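Is the Nevby room pack worth paying for if I only want to practice tidy-up tasks?

Posted by slowcooker_ben in Home Robotics & Simulation
505 views

Hi everybody, I hope this is the right board. I retired in April and I've been teaching myself a bit of robot programming in the evenings, all of it in simulation for now, as a real arm would cost more than my car. I'm using the free version of Nepia, and I've more or less worn out the one tabletop it comes with. I can get the arm to pick up a block and put it in a tray most of the time, and I'm ready for something that looks like a house.

Celtunis sells an add-on for Nepia called the Nevby room pack. It's 68 dollars, one payment, and from the store page I gather you get furnished rooms, a ready-made arm setup in each one, and a list of tidy-up tasks with a checker that tells you whether you passed. There's a trial, but it only covers the kitchen, and I'm more interested in the living rooms. My dream (don't laugh) is a program that clears off a couch before company comes.

So what I'd like to know from anyone who has bought it: are the rooms good enough to learn from, or are they just pretty? Can you move the furniture? And will it run on an ordinary home computer? Mine is a desktop my daughter handed down to me, with a decent graphics card that was new when she was in college. I don't mind waiting a little, but I do mind the thing freezing up in the middle of a run and taking my evening with it.

Thank you in advance, and sorry for the long post. My wife says I can't order a sandwich in under five minutes.

gearbox_granny

Welcome, Ben! Don't apologize for the length, you'll fit right in with me.

I've had the Nevby pack since last fall and I'm glad I bought it, with a few grumbles that I'll get to. The short version is yes, buy it, if you're truly past the block-and-tray stage. If your arm still drops the block one time in five, I'd stay on the free tabletop a while longer, because everything that's shaky there gets shakier in a furnished room and it's much harder to tell why.

Let me start with the computer, since that's what kept me on the fence. Mine is nothing fancy either. The rooms take their time to load the first time you open each one, long enough to go fill the kettle, and after that they come up fine. If it bogs down, go into the display settings and turn off soft shadows before you touch anything else. I did that on day one and never turned it back on. I've had it freeze on me, but only when I had the recorder running along with two extra camera views, and I've learned to save before I press record.

Moving furniture: yes, but it's clunky. You can slide the big pieces and turn them, and you can add or remove the small things. You can't resize anything. What tripped me up for a whole weekend is that when you move a piece, the arm's no-go zones don't move with it until you press Rebuild. The button is in the Room menu, way down at the bottom, and the manual mentions it once. I spent hours with my arm politely swerving around a chair that had gone to the other wall.

The task list is what I paid for, really. The tasks come in three levels, and the first level tells you exactly where the item is, so you can work on the reaching and grasping without worrying about finding anything. By the third level you get the camera view and a sentence like "clear the seat" and you're on your own. The checker is strict. It'll fail you for nudging something you weren't asked to touch, even if you did the rest perfectly. I was cross about that at first, but I've come around. If I had one of these in my house I wouldn't want it shoving my things around either.

Now, about your couch! I'd go straight to the living room tasks, and I'd expect them to feel very different from your tabletop.

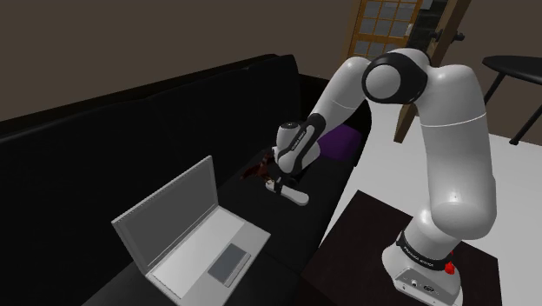
Couch pickups are mostly a matter of approach angle, and it took me an embarrassing number of evenings to see that. On a tabletop you come straight down and there's air on every side. With a couch you have a tall back behind the seat, cushions tucked up against it, and whatever people leave lying there, so the arm needs to come in over the top and keep its wrist clear of all that. The way I do it now is to send the gripper to a spot above the seat and beside the thing I want, stop there, and only then work out the last little bit. In the picture the arm has come over from the table on the right and has its gripper just above the seat, next to the small reddish-brown object, with the open laptop on the other side of it. Look at that laptop and think about your finger opening and your final approach before you think about anything else, as the checker will most certainly count a bumped laptop against you. I'd also be careful with dark upholstery like that black couch if you're using your own vision code. Mine found light-colored things on it with no trouble and kept losing the dark ones, and I ended up adding a lamp to the room, which the editor lets you do.

My grumbles, as promised. Soft things aren't soft. A cushion behaves like a cushion-shaped brick, so don't count on learning how to fold a throw. The grip can be a bit too generous on small items as well, and I've had something hang on by a corner that would surely have fallen in real life. And the manual reads like it was written by somebody in a hurry to catch a train.

Still, for 68 dollars I've had a whole winter out of it. Write to Celtunis support if you get stuck with the install. They answered me by the next afternoon and were very patient with me, and I am not a quick study.

tinpan_alley

Get Vostach instead. It's cheaper.

porchlight77

I own both, so let me put in a word. Vostach costs less up front, but you build the rooms yourself, and the furniture is sold separately. That's fun if you like building rooms. I do, and I've got a very nice sunporch in there with a wicker chair that took me most of a month. If what you want is to sit down after supper and try a task, Nevby will get you there sooner.

Two things I'd add to what granny said. First, the kitchen trial is a fair test of your computer. The kitchen is the busiest room in the pack, at least on my machine, so if it runs all right for you the living rooms should as well. Open it, start a first-level task, and let it repeat for half an hour while you do something else.

Second, check which version of Nepia you have before you pay. The pack wants the current one, and if you've been putting off the update like I did, your old saved tasks will need to be opened and saved again one at a time. Back them up first. I lost a dish-stacking program I was quite proud of.

slowcooker_ben

Thank you all so much. I ran the kitchen trial tonight from supper until the news came on and it didn't freeze once, though the fan was making itself known. Turning off soft shadows helped a good deal. I'm going to back up my block programs, do the update, and buy the pack. Granny, I've written "Rebuild" on a sticky note and put it on the monitor. I'll report back when I've cleared my first couch.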